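Gralard Marble-Pattern Surface Covering, Slate Gray

Item 143. Sold by the roll or by the cut piece.

Gralard is a printed covering for tabletops, shelves, craft benches and display boxes. The pattern is a mid-toned slate gray with pale veins all over and warmer orange-tan and rust veins running through them. It has a light sheen. Order a sample first if you need to match it to a wall or a cabinet.
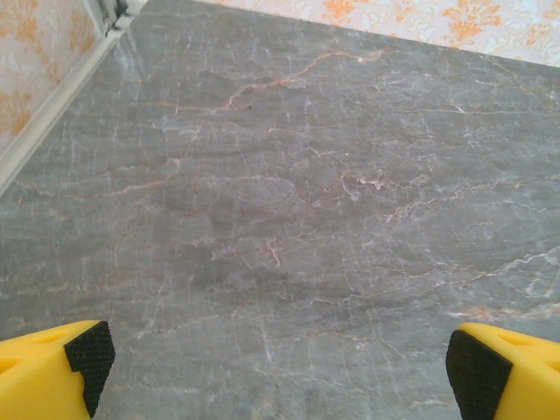
The veining is irregular, so small joins are easy to lose in it. Start the cut piece at the back edge of the table and work toward the front. Leave 3 inches over on every side and trim with a sharp blade once the piece is flat. Where the table meets a wall, a narrow white trim strip covers the cut edge. Trim is sold separately in the Plalteo edging range.

Goes with: Mekonnen Damask wallpaper in Cream and Orange, and most plain off-white papers. Customers lining a box or a booth usually order the paper and the covering together. Add both to the cart and we will cut and ship them in one tube.

Roll width: 30 inches
Roll length: 4 yards
Backing: self-adhesive, peel-off paper
Finish: polished look
Use: indoor, dry areas
Not for: stovetops, floors, outdoor tables

Small work shows up well on it. Pink and lavender pieces stand out against the gray, which helps if you sort beads, lay out clay parts or put together play food. Orange and tan items are harder to spot near the rust veins. If that is most of what you handle, look at Gralard Plain Gray.

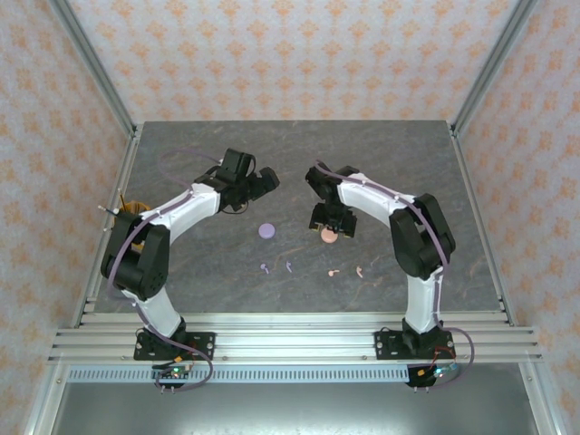
Gralard Slate Gray on a tabletop, with pale orange-pink damask paper on the walls and small lavender and pink pieces laid out.

Care: Wipe with a soft damp cloth and a drop of dish soap. Do not use scouring pads or bleach. Crumbs and grit should be brushed off before wiping or they can scratch the finish. Put a mat under anything hot.

Shipping: Orders in by noon on Thursday go out the same week. Cut pieces cannot be returned. Full rolls can be returned unopened to Gruda, less postage.

See also: Gralard Plain Gray, Plalteo White Trim Strip, Mekonnen Damask sample card.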